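Dondatura 資材だより
10/5/25

封筒・フォルダー類の区分と保管方法の見直し

発送用の封筒、社内回覧用の封筒、書類フォルダーについて、資材区分と保管方法を改めた。対象はClusolierシリーズの封筒全種と、Nustdenの名称で登録しているフォルダーおよびカード類である。Rungrueang倉庫に在庫のある旧区分の品は、使い切るまで従来の品番で払い出す。新旧の対応表は資材棚の左扉の内側に掲示した。

変更前の区分では、封筒を「大」「中」「小」の三つに分け、色と紙質は備考欄に記入していた。備考欄は払出票に印字されない。このため、クラフト系の封筒を請求した部署にクリーム色の封筒が届く例が続いた。7月の棚卸では登録品目が300を超え、そのうち備考欄だけで区別していたものが60品目あった。新区分では、色、紙質、開口方向の順に記号を付け、寸法は末尾に置く。

開口方向

長辺にフラップがあるものを横開き、短辺にあるものを縦開きとする。これまで「洋形」「長形」「角形」の呼称を開口方向の意味で使っていた部署があるが、払出票では使用しない。

横開きはY、縦開きはTとする。フラップの形状(三角、台形、角丸)は記号に含めない。形状を指定する必要がある場合は、請求票の摘要欄に記入する。口糊の種類は、テープ付きをP、糊なしをNとし、水糊付きは今回の区分から外した。水糊付きの残数は別掲のとおり総務側の棚に移し、資材棚からは払い出さない。

色と紙質

色の記号は、クラフト(淡いものを含む)がK、クリームがC、白がW、紺がBの四つである。ベージュに近い淡色のクラフトは、従来KとCの両方に登録されていたが、Kに統一した。クリームと白の境目にあたるものは納入時の包装表示に従う。目視での判定は照明の色温度によって結果が変わるため、判断に迷った場合は包装を開ける前に表示を確認すること。

坪量は封筒ごとに異なる。薄手のものは縁やフラップの部分で光がわずかに透ける。書面を折らずに入れる場合、文字が透けると困る書類には厚手を指定するか、中に一枚当て紙を入れる。当て紙は裏紙で差し支えないが、両面印刷済みのものは避ける。

淡いベージュのマニラ封筒を立てて持つと、フラップの傾きと縁の透けが確認しやすい。クリーム色の封筒と紺色のカードまたはフォルダーは大理石調の床面に置かれており、明るい面に対して紺の輪郭は明瞭に出る。背後と左右の壁紙はオフホワイト地のテラゾー柄で、黒、マスタード、淡いピンク、青みのある淡いグレーの小片が散っている。
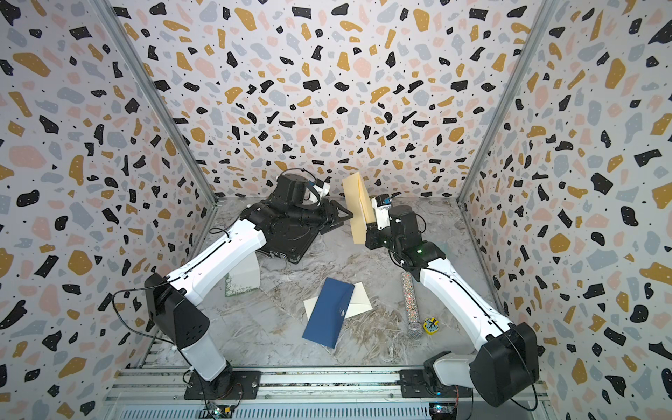 保管方法

封筒は立てて保管し、フラップ側を上、宛名面を手前にする。フラップは折らず、開いた状態のまま箱に入れる。折った状態で長期間置いたテープ付きのものは、剥離紙の端に癖がつき、封緘時に斜めに貼られやすい。

保管箱一箱あたりの収納枚数は、薄手で400枚、厚手で278枚を上限とする。厚手の上限は、当該の箱に詰めて手前の一枚を指二本で引き抜けることを条件に決めた値である。上限まで詰めると箱の側面がわずかに膨らむが、棚の仕切りには当たらない。開封済みの包みを二つ以上同じ箱に入れないこと。端数が出た場合は、先に開けた包みを手前に置く。

フォルダーとカード類は平置きとする。紺色のNustdenフォルダーは表面に指の跡が残るので、受け入れ時の薄紙を最上段にかぶせておく。薄紙は最後の一枚を払い出すまで捨てない。カード類をフォルダーの間に挟んで保管していた箱が複数見つかったため、7月中にすべて分離した。分離後のカードは浅型の引き出しに移してある。

棚の並び

資材棚は上段から順に、白、クリーム、クラフト、紺とする。同じ色の中では左に横開き、右に縦開きを置く。寸法は左から小さい順である。最下段は重量のある厚手の未開封包みに充て、開封済みの箱は置かない。

棚札の一行目は新記号、二行目は旧区分の名称である。旧区分の名称は次回の棚卸まで残す。手書きで書き加えた棚札が数か所にあるが、印字したものに差し替えるので、追記が必要なときは資材係あてに連絡票を出すこと。

請求票の書き方

品名欄には新記号を書く。例として、クラフト、厚手、縦開き、テープ付きの封筒であれば、K、厚、T、Pの順に記入し、末尾に寸法を付ける。記号の間にハイフンや空白を入れない。フォルダーはBの後に用途名を書き、開口方向の欄は斜線で消す。

数量は枚数で記入する。「束」「包み」の単位は受け付けない。包み単位で必要な場合も枚数に換算し、摘要欄に未開封希望と書く。端数の請求は、開封済みの箱に在庫がある品に限り、その場で払い出す。

旧様式の請求票は、新記号が記入されていれば引き続き使用できる。品名欄が狭いため、記号が枠に収まらないときは二段に分けて書く。

机上での仕分け

封入作業の前に、書類、カード、封筒を面の上に分けて置く。重ねて置くと、同系色の封筒とカードの取り違えが起きる。特にクリームの封筒と白の書類は、重なった状態では端の段差だけが手がかりになる。色の濃いフォルダーを下敷きにして淡色の封筒を置くと縁が見分けやすいが、フォルダーそのものを発送物に含む案件では、下敷き用と発送用を混ぜないよう別の色を使う。

封筒を持ち上げるときは、フラップを持たず本体の側辺を持つ。フラップだけをつまむと折り目の位置がずれ、封緘後の角が浮く。縦開きの大きいものは、下端を面に軽く当てて立て、口を開いてから書類を入れる。書類の向きは宛名面と同じ側を表とし、折り目がある場合は折り目を底側にする。

黒い板状の機器やケース類を同じ面に置く場合は、封筒の通り道から離す。縁が立ち上がった形のものに紙の角が当たると、薄手の封筒では角がつぶれる。角のつぶれた封筒は社内回覧用に回す。

検収時の確認

納入時には、包装表示と新記号の照合、包みの四隅の状態、口糊の種類の三点を確認する。四隅のつぶれが包装紙だけで中身に及んでいないものは受け入れる。中身に及んでいるものは、包みごと返品棚に置き、検収票の写しを添付する。

包装表示のロット記号は検収票の裏面に控える。同じ品番でもロットによってクリームの色味に差が出ることがあり、一件の発送で複数の包みを使う場合はロットをそろえる。そろわないときは案件単位で分け、一件の途中で切り替えない。

旧品番の扱い

旧品番で発注済みの封筒は、納入後に資材係で新記号のラベルを貼る。ラベルの位置は包みの短辺側、右上とする。部署の手元にある旧品番の封筒は回収しない。余剰分を返却する場合は、フラップを開いた状態でそろえ、色ごとに紙帯で留めて返却棚の上段に置く。ゴム帯は側辺に跡が残るので使用しない。

対応表の改訂版は次号に掲載する。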